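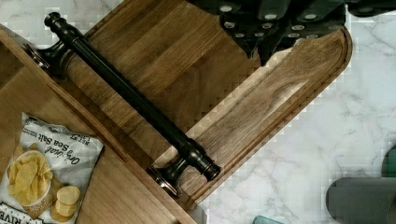 Wooden cutting board with a juice groove, resting on a marble countertop.

A juice groove is a shallow channel cut into the upper face of a cutting board, close to the outer edge, that collects liquid released by meat, fruit or other food during carving. It is also called a juice channel or, in older trade catalogs, a gravy groove. Boards with a groove are usually sold as carving boards, although the two terms are not used consistently by makers.

Form
The groove normally follows the outline of the board at a constant distance from the edge and turns through a radius at each corner. In cross section it is most often a half circle, produced with a round-nose router bit. A flat-bottomed channel holds more liquid for the same depth but is harder to clean at the inner corners. Some boards widen the channel at one end to form a well, from which liquid can be spooned or poured.

A typical groove is 9 to 10 millimeters wide. Depth is limited by the thickness of the board, as material removed near the edge reduces stiffness there. On a board 32 millimeters thick, a depth of 6 millimeters is common.

Manufacture
On wooden boards the groove is cut after the blank has been glued up and flattened, and before final sanding. Hand-held routers are guided by a template fastened to the blank. The cut is generally made in several passes, since a single deep pass can burn dense woods such as maple at the corners, where the tool slows down. Burn marks are removed with a curved scraper. End-grain boards need more sanding in the channel than edge-grain boards. Plastic boards may have the groove machined or molded.

Handles and feet
Carving boards are heavier than plain boards of the same size and are often fitted with handles. These may be recesses cut into the ends, or metal bars fixed with screws. Hardware attached across the grain must allow for seasonal movement of the wood, and slotted holes are used for this purpose. Feet raise the board for lifting but prevent use of the reverse side.

Care
Liquid left standing in the channel can stain the wood and raise the grain. The channel is washed by hand, dried with a cloth and treated with mineral oil at the same intervals as the cutting surface.

See also
Butcher block
Carving knife
Trencher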